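# Mever Comics Index

Issue-level metadata for the Mever adventure titles, compiled from printed copies. Maintained by Noemi Parisi and Saturnino Vallejo.

Last revised 5th October

12 shares | 3 comments

## Contents

The index holds 438 records, one per printed issue. Variant covers do not get a record of their own; they are listed in the `variants` field of the parent issue. Collected editions are left out unless they contain a story that never appeared in a single issue.

Coverage by series:

- Clarkberg - 125 issues, complete
- Soler - 100 issues, complete, annuals included
- Dummont and one-shots - the remainder, with gaps in the second volume

## Fields

- `series`, `volume`, `number`: as printed in the indicia, even where the cover disagrees.
- `writer`, `artist`, `letterer`: credited names only. Uncredited inkers go in `notes`.
- `first_app`: characters making a first full appearance. A silhouette or a last-page cameo goes in `cameo`.
- `retells`: the record ID of any earlier story that the issue retells or revises.

Values are separated by semicolons. Empty means unknown; `none` means checked and absent.
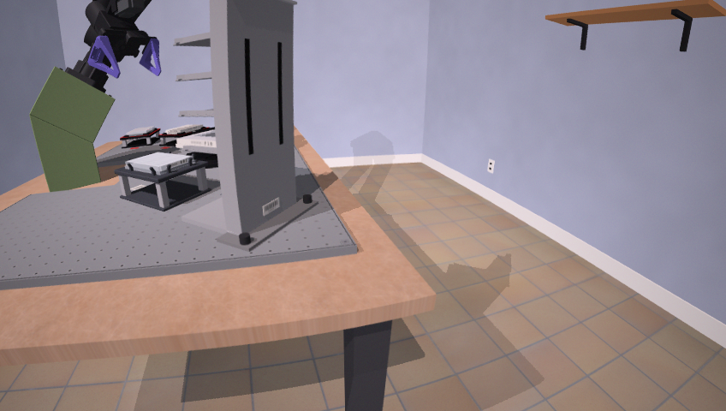
## Continuity flags

Each story carries a flag from 1 to 3. Flag 1 is main continuity, 2 is a retelling that replaces an earlier account, and 3 is out of continuity. The flags for Clarkberg were assigned by Begoñe Marín and those for Soler by Milagros Requena, working separately. Where a crossover received two different values, the lower one was kept and the other recorded in `notes`.

The Clarkberg origin story is flagged 2 from volume two onwards. Please do not change this back without opening an issue first.

## Known problems

- Letterer credits are missing for most of the early Dummont run.
- Two Soler annuals share a number. They are told apart by the suffixes `a` and `b`.
- Accented names were damaged in the September export. Files downloaded before the current revision should be replaced.

## Corrections

Send corrections as a pull request against `issues.csv`, with the page on which the credit is printed. Scans are not accepted. Nuria Tejada checks changes to the `first_app` field - allow extra time for those.

3 comments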